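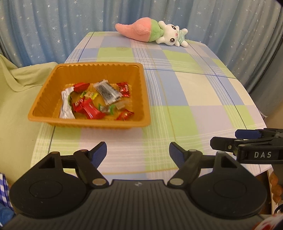
Ticket 1281 – left gripper loses zero after a few grabs
Opened by: Kelechi Iyamu
Bench: Nuvcombe shared shop, home kit
Status: open, workaround in place

Problem
Left unit reads open at power up, fine. After some squeezes on wrapped candy the open reading creeps. Right one doesn't do it. Same firmware on both, same dark blue pads.

Setup
Both handhelds over the table, checkered cloth, orange tray of candy. Fingers wide open = 400 on the encoder, or should be. Left comes back at 71 under that.

Tried so far
- Swapped USB cables left/right. Fault stays with left unit.
- Reflashed. No change.
- Re-zeroed with fingers open, good for 2 runs then off agian.
- Snugged the pivot screws. Slightly better? not convinced.
- Ran it on the plush bunny insted of candy, softer squeeze. Hardly drifts at all. So load related.

Reply – Bontu Sisay
Sounds like the magnet slipping on the shaft. Had it on the Bristhorpe build. Pull the cover, paint-mark the magnet and shaft, do ten hard squeezes, look at the mark.

Reply – Kelechi
Marked it. Mark moved, not a lot but it moved. Cleaned with alcohol, dab of retaining compound, leaving it overnight.

Workaround til then: re-zero before every run, toss any log where open reads under 390.

Next
Retest on the candy tray. If still off, order a new encoder board from Simard.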